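4.2 The open afternoon at Drurnport

The second set of observations comes from the open afternoon held at the Drurnport workshop on a Friday in November. The event was not designed as an experiment. Visitors came in through the loading door, signed the book, and were free to walk between the stations in any order. We asked only that groups at the two-arm station stay behind the tape while the arms were powered. In all, 100 people signed the book, and 33 of them agreed to fill in the short form described in Section 3.

The two-arm station was run by Costel Hodžić and Caroline Lema. Both arms are mounted on the front rail of the cell and share one wooden tabletop (Figure 2). Visitors stood on the open side and looked in over the rail. The cell was the same one used for the laboratory trials in Section 4.1, and the control software, Clistar, was left at its laboratory settings. Speed limits were not raised for the public.

Each demonstration was planned around small, light items stored in a clear organizer with dividers. The operators chose these items so that a dropped part would not end the session. Hodžić gave a spoken introduction of about 2 minutes and then let the arms work without comment. Lema stood by the stop button and wrote down the questions people asked, using the wording they used where she could. Dennis Mwaipopo typed up her notes the following morning, and Delyth Ruddock and Joyce Mwakalinga coded them separately. Where the two coders disagreed, the question was discussed until one code was agreed on.

The most common questions were about attention and intent. Visitors wanted to know which arm was "in charge," whether one arm could see what the other was doing, and why both sometimes stopped before the grippers came close together. Questions about cost and jobs, which had dominated the earlier visit by staff from Kotell, came up less often. Of the completed forms, 17 mentioned the pauses. Several of these described the arms as "thinking" or "waiting for each other." In the software, a pause of this kind is a planning delay, and neither arm signals it in any way.

Visitors who arrived late in the afternoon often missed the introduction, and their questions were more basic. We did not record arrival times against the forms, so this cannot be tested with the present data. The Kaijage form, which we adapted, has a field for arrival time, and we should have kept it.

Figure 2. The two-arm cell, with a small translucent blue plastic piece between the grippers.

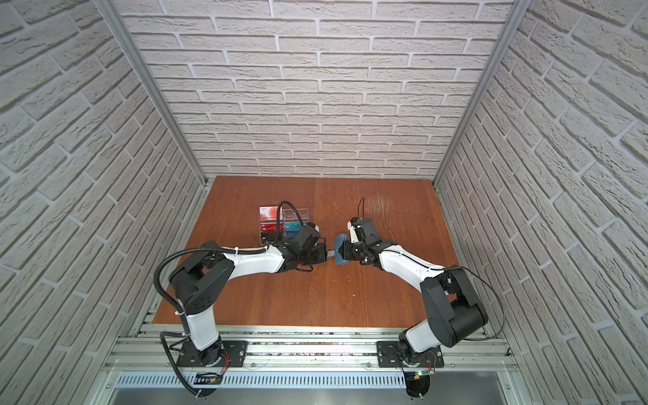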